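Talks > Equipment and budgets > Speaker notes

Print this page | E-mail this page

This site uses cookies to remember your settings. Sign up for our newsletter to hear when new notes are posted.

Buying a robot for shelf work: what to put in the budget
Speaker notes, Tevcombe session, April

Start on time, doors close at 8. Keep the first part short, people want the money section.

Opening. Tindside runs sheltered flats and a small lending store. Two years ago we were asked to plan for one humanoid robot that could carry a basket and put things on shelves in an ordinary furnished room. I wrote the budget. This talk is about what I left out of it and had to add later.

Say early on that I'm not selling anything. We took quotes from two suppliers, Grido and Nygård, and I'll refer to both, but the prices are under agreement and I can't read them out. Anyone who wants to compare terms can find me at the break.

First point: write down the job before you ask for a quote. Our first request said "general household tasks". Both suppliers came back with questions and a wide price range. The second request said: hold a basket in one hand, place small items into open compartments with the other, at different heights, on a tiled floor. The range came down a lot. Put the job in one sentence and have somebody outside the project read it back to you. 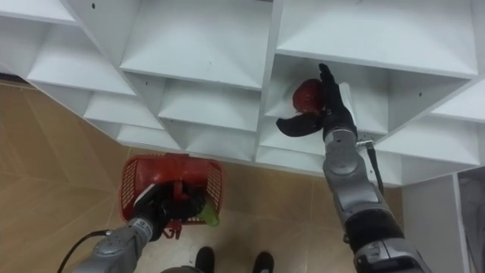 Second point: hands are a separate line. Many quotes show arms and hands together and you can't see what a replacement hand would cost. Ask for it split out. Ask how long a new one takes to arrive, and whether your own staff may fit it or an engineer has to travel. We now hold money back for one spare hand per robot. Before that we had nothing set aside, and the first repair came out of the training budget.

Pause here for questions on spares. There are usually a few.

Third point: test objects. They cost very little, so they get forgotten, and then someone is buying fruit out of petty cash. Give them a small line of their own. Choose things that differ in size, weight and surface. Fruit bruises and has to be replaced. Plastic copies last longer but don't weigh the same. We use both and note which was used in each run.

Fourth point: the room. Measure it before you order. Our plan had the shelf width and the door width and nothing else. What matters is the clear floor in front of the shelf. We now ask for a minimum of 800 mm behind the robot when it is standing at its work, and 600 mm on the side where a person stands. If the furniture has to stay in place, measure with the furniture in. Don't measure an empty room and hope.

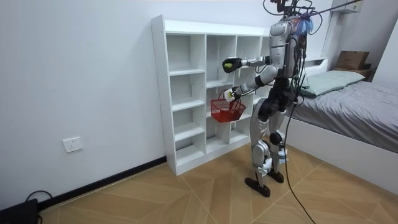
Cables and overhead support were the biggest gap in my first budget. I had priced the robot as if it would arrive, stand up and get on with it. In practice you need to decide where power comes in, what is overhead and who signs off the fixing. At this shelf the cables go up from the shoulders and back to a mounting point above the robot, and one long black one comes down behind the legs and runs out over the tiles. Each of those is a purchase and each needs a line in the risk assessment. Floor cables in particular: price some covers, and agree a walking route for staff that doesn't cross them.

Read out the figure: cable, fixings, covers and the electrician came to 327 hours of staff and contractor time in the first year, and I had allowed none. Wait for people to write it down.

Fifth point: people's time. Somebody stands near the robot while it works. Cost that person for the full session, including setting up and putting away. For us that was roughly half of each booked session. If you have one trained member of staff, budget for a second, or the robot stops whenever the first one is on leave.

Sixth point: support contracts. Check the start date. One quote started the cover on delivery, the other on first use, and we had a gap between the two while the ceiling work was done. Ask for first use, in writing. Ask too what happens to the software if you don't renew.

If time is short, skip the leasing slide. If not: leasing suited us for the first year and we would do it again, but read the return clause. Ours asked for the original packing, and storing the crates needed a cupboard we hadn't planned for.

Questions. Likely ones: insurance (ask your broker before the order, ours wanted the serial number), second-hand units (we looked, no spares), and whether one robot can be shared between sites (yes, but each move means setting up the overhead support again, so budget for it twice).

Handouts are on the table by the door. Blank budget sheet on the front, room measuring sheet on the back.

Print this page | E-mail this page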